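Setting up the wrist view in the Flosico sim cell (and keeping it lined up)

Quick notes for anyone taking over the pick cell model. Written in August between other jobs, so excuse the shorthand. Assumes you've got the Prundine scene loader installed and the cell opens without errors. 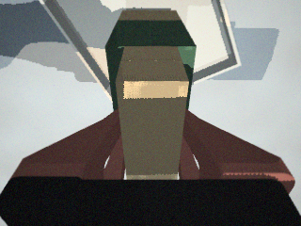 Do the sim side first. Always. Much cheaper to find a bad offset here than on the floor with a bent finger.

What you need

The cell file, latest one, not the copy on the shared drive
The Cluta gripper profile
Your last good offsets, on paper or in a text file
Half an hour with nobody else logged in to the cell

Step 1. Load and reset

Open the cell, hit reset twice. The first reset moves the arm home but leaves the old joint targets in memory. Second one clears them. Skip this and your first move goes somewhere strange.

Check the step rate. Should be 300. If it's dropped back to the default the fingers will sink into the block when they close and you'll spend the morning chasing a grip problem you don't have.

Step 2. Wrist camera

Mount it to the gripper base link, not the flange. Looks the same until the wrist rotates, then the view drifts.

Tilt it so the base sits along the bottom of the view and both fingers show, one going off each side. You want a strip of base, about a fifth of the height. More than that wastes pixels. Less and you lose your reference edge. The edge should look close to level. If one end is clearly higher, fix the roll before anything else.

Block goes up the middle. Check that you can see the tan band across it when it's held. We use the band as the height mark, so if the fingers cover it you're gripping too high. Back off, lower the block in the fingers, try again.

Step 3. Finger zero

Open fully. Write down the encoder count.
Close on nothing, slow speed. Write that down too.
Travel should come out at 3,952 counts. A few either way is fine. If it's way out, you've got the old finger meshes loaded, the short ones. Swap the profile and start the step over.

Colour of the fingers is set in the profile as well. Ours are maroon so they stand out from the base and the light blue-grey table. Leave them be, the masking script looks for that colour and it will fail quietly if you change it.

Step 4. Grip force

Start at 213 and work up. Block should stay upright through a slow lift and a quarter turn of the wrist. Stop at 249. Past that the contact solver gets jumpy and the block buzzes between the fingers, which looks like a bad zero but isnt.

Write down the lowest value that holds for ten lifts in a row. Use that one.

Step 5. Check against the big box

The green box is there for depth. Bring the held block in front of it and stop short. The block should cover the middle of the box with green still showing either side. All on one side means your lateral offset is out. Nudge it in small amounts, re-check, nudge again.

Don't try to use the shadows for this. They come out blocky with stepped edges at the low shadow setting and they'll pull your eye off centre. Turn the setting up if it bugs you, but it slows everything down and makes no difference to the grip.

Step 6. Save and copy across

Save as a new file. Never over the top of the old one. Put the offsets in the name.

Then copy the finger zero and lateral offset to the Mendoza controller by hand. The export button works for joint limits but drops the sign on negative offsets. Found that out the expensive way. Read both numbers back off the pendant before you enable the drives.

If it goes wrong

Block tips on pickup: fingers too low, or the block isnt square to them.
View is grey only: camera is inside the base mesh. Move it out a bit.
Fingers close unevenly: one joint missing its mimic tag. Check the profile.
Block falls through the table: step rate, see step 1.
Everything looks right in sim, real cell is off by the same amount every time: sign on the offset. See step 6.

Redo steps 3 and 4 any time the fingers get swapped, and after every loader update. Step 2 only if somebody has moved the camera mount. Keep the old offset files for at least a couple of months, you will want them.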